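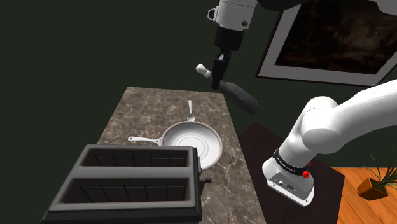
Kvido Vlček told the club in October that he had spent two evenings tuning a grasp that was never going to work, and that he would have saved both of them by checking the approach angle first. His remark is the reason this page starts where it does. It covers the kitchen task in the simulator, from loading the counter to handing in your run.

What you need

The Senier simulator, installed from the club drive
The kitchen pack (folder name: leko_kitchen)
A mouse with a wheel. A trackpad works but is slow.

You should have finished the block-stacking task already. If you haven't, do that one first.

Step 1. Load the counter

Open Senier and choose Load, then leko_kitchen, then Bottle. The stone counter comes up with the toaster, the frying pan, the spoon and the bottle, and the arm beside it. Leave everything where it is for your first run. The marker script expects the default layout and will reject a file where the pan has been dragged somewhere else.

Press F to reset at any time.

Step 2. Set the approach

Click the bottle and open the Approach panel. Set the pre-grasp height before you touch the finger settings. The gripper should stop clear of the bottle, line up, and then come in slowly. If it comes in at full speed it will knock the bottle over, and you will be looking for it on the simulated floor.

Watch the elbow as well as the fingers. Some approach angles look fine at the gripper and fold the rest of the arm into a position it can't lift from. This was Kvido's problem. Try another angle if the elbow indicator goes amber.

Step 3. Close and lift

Set the grip force to 40 and close. Wait for both contact lights, then lift straight up for the first part of the move. Don't add any sideways travel until the bottle is higher than the toaster.

The bottle may end up tilted in the fingers. A tilt is allowed in this task so long as the bottle stays held for 4 seconds. If it keeps sliding, reset and grip it closer to the middle of the body. Raising the force tends to make it jump out.

Step 4. Move and place

Add your waypoints one at a time and play the path after each one. Keep the path away from the pan handle, which sticks out further than people expect when they are working from the side view. Switch to the top view to check.

For placing, lower until the contact light comes on, open the fingers, and back away along the same line you came in on.

Step 5. Save and hand in

You get 7 attempts per session before the log has to be cleared. Save the one you want marked under your own name, with the word bottle after it. The log must be under 3000 lines. If it is longer, you have probably left the joint trace switched on. Turn it off in Settings and record again.

Put the file in the Hornen folder if you are in the beginners' group and the Ren folder if you are in the competition team.

Common faults

Arm won't move after loading: the brake is still on. Press B.
Contact lights flicker: the fingers are on the cap. Aim lower down the body.
Path plays backwards: the waypoints are in the wrong order. Drag them in the list.
File rejected: check the layout first, then the file name.

The spoon task uses the same counter and has its own page.

Last updated December 9, 2018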